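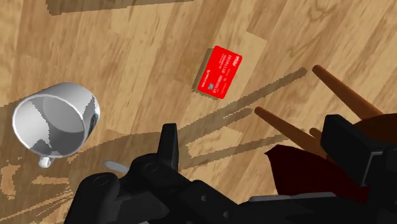 From: Ayanda Nkuna
To: Dastcombe hall lighting list
Subject: Re: Dimmer for the back room

Musa Danladi wrote:
> I've got the Dullen dimmer on the wall now and the three
> pendants over the long table still buzz when I take them
> low. Is it the bulbs or the dimmer? Jerome reckons bulbs.

Hi Musa, and all,

I'm with Jerome! We had just the same buzz at Shezi last January and swapping the bulbs cured it completely. Check the box says dimmable first (two of ours didn't, oops). Then look for a trim screw under the dimmer's front plate, as many have one, and turn it up a touch until the hum goes. Power off at the board before the plate comes off, please.

The new bulbs go down so smoothly that we've left the wall lights off ever since. It's a lovely soft light for the evening talks, and 418 lumens each is plenty over a table.

Bheki, do you still have that box of 17 spares from the Irer job? If they're the warm white ones I'd love Musa to try a few before buying any.

I can bring my tester over any evening after 7.

Ayanda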